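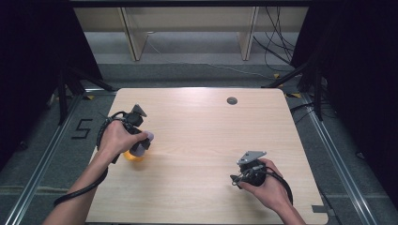 By the newsletter editor, Kusterville Robotics Club
July 26, 2022

The summer group of our club has now reached the middle of its project, and many members asked me to write how it is going. I was in the workroom on most evenings this month, so I will try to tell it in the right order.

The project has the name Osby. The students want to teach a small two-arm robot to do table work: to pick up a small thing, to hold it with one side while the other side helps, to put it down in a given place. The robot does not learn this from a written program. It learns from many short recordings in which a student does the same work by hand, holding a pair of grippers similar to those on the robot. You put one in each hand, you keep your hands at a comfortable height over the table, and you do the task slowly and clearly. It looks easy. After ten minutes your wrists will have a different opinion!

When we began in April, we did not have a good table. We had two school desks pushed together, and the gap between them appeared in our results in a very annoying way, because small things liked to fall in it. Now each station has one wooden table with rounded corners, black curtains at the sides and a number on the carpet in black tape. The number was a suggestion from one of the younger students, and it has saved us much confusion. If somebody writes in the log "station 5, left cable," everybody knows where to go.

The cables were our biggest subject in the first weeks. Each gripper has its own black cable, and if it goes over the wrong side of the hand, it pulls a little at the end of every movement. The person does not always feel it, but in the recording the hand makes a small jump. So we made a rule. Before you start, you let both cables hang over the outside edges of the table, you move your arms once in a big circle, and if nothing pulls, you may begin. The students call this "the swim." Visitors find it funny to watch.

For the small objects we take mostly things in strong colors. Yellow is the favorite of the group, as it is easy to find again on light wood. Clear and half-clear plastic is more difficult than we expected. It makes a soft colored reflection on the table, and the first version of our software, which we call Virnus, sometimes went to the reflection and left the object in peace. The students discussed for a whole evening if they should stop using such objects. In the end they decided to keep them, and I think this was a good decision — a robot that can only see easy things is not so useful at home.

Until now the group has made 620 recordings that passed the check. Nearly 200 more were thrown away, most of them for a simple reason: the person started before the signal, or one hand rested too long in the same place. Each recording is watched by a second student, never by the one who made it. This takes time and some of them complained in the beginning, but the quality became better quickly, and also the students learned to say criticism in a friendly way. I heard one of them explain to another that his left hand was "too polite" and was always waiting for the right one. He repeated the task and it was indeed much better.

There are 14 students in the group this summer. They work in pairs, one with the grippers and one at the computer, and they change places after each block. We ask everybody to take off watches and bracelets before the work. Please also do not walk on the tape marks on the floor with wet shoes. The yellow ones come off very easily, and then the stands must be measured again.

What comes next? In the coming weeks the group will train Virnus again with the new recordings and try it on the robot, first with one arm and after that with both. If it goes well, we will take the robot to the student meeting in Onu, where each team has 72 seconds to show one task at a table. Our students did not yet agree which task they will show. Half of them want something safe, and the other half wants something that will surprise the people.

The workroom is open for parents and friends during the evening sessions. Please come in by the side door, and speak quietly if a recording is going on. We also still need small plastic objects without sharp edges, in any color, no bigger than a matchbox. You can leave them in the box next to the coat hooks.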